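Filed under: Home & Garden > Sewing, Fabric & Blackout

Black fabric lining keeps sagging in a small room, how do I keep it up?

Lụa Lã

Hello everyone, I hope this is the right section (I wasn't sure if fabric on walls counts as sewing or as decorating). My husband and I have a little spare room at the back of the house that we'd like to make properly dark. He prints old negatives, and I get terrible headaches, so we both have our reasons for wanting it. Back in June I bought a big roll of black cotton from Alcaraz, the fabric shop near the bus station, and we hung it on all the walls and across the ceiling with thumbtacks.

The walls look fine. The ceiling is another story. It started drooping in the middle after a week, and now it hangs down like a hammock and brushes the top of my husband's head. I've tried more tacks and I've tried double-sided tape, which lasted one night and took some paint with it. We rent, so I'd rather not fill the ceiling with holes. The room is 190 cm wide and a bit longer than that, if it helps. Is there a gentler way to do this? Also, does anyone know how to get the dust off black cotton? It shows every speck, and I feel as if I'm out there with the lint roller every day.

Thank you so much in advance, and sorry for the long post!

Noelia Calvo

Oh, I feel for you, I had just the same hammock over my bed when I was a student! Please stop adding tacks, they only pull little holes in the cotton and the holes get bigger.

What worked for me was wire. Get a thin steel picture wire and run two lengths under the cloth from corner to corner, so they cross in the middle. Fix them to eye screws high up in the walls, four in all, and ask your landlord first (mine was perfectly nice about it once I promised to fill the holes). The wire has to be really tight. I'd put a small turnbuckle on one end of each, the kind you twist with your fingers, and then you can take up the slack every few months when it loosens. Lay the fabric over the top of the wires and let it rest there, and pin the edges to the wall cloth with safety pins.

Do take the cloth down and wash it before you put it back up! New black cotton shrinks, and if you wash it later it won't reach the corners anymore. I lost a good 8 cm on mine and had to sew a strip on, and it never looked right after that. Cold water, a cup of vinegar, and hang it in the shade.

For the dust I use a slightly damp rubber glove and wipe downward. It rolls the fluff into little balls and you pick them off. My mother did her velvet curtains that way.

Nicanor Benítez

just paint it black

Rainer Meinecke

She's renting, Nicanor.

I'd agree with Noelia on the wire, with one addition. Cotton is heavy for a ceiling. If you have the patience, keep the cotton for the walls and buy a lighter polyester blackout for overhead. I used one from Skiltum, 38 dollars for the piece, and it hardly sags at all. Hold it up to a lamp in the shop before you pay, some of the cheap ones let pinpricks of light through. And leave a gap near the door for air, please, especially if there will be darkroom chemicals in there.

Last updated: Saturday, September 19, 2020

Contact us | Terms of use | © Vititz Community Help | Back to top

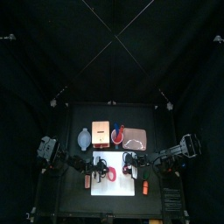 Black fabric on the walls and ceiling, with two thin wires crossed overhead.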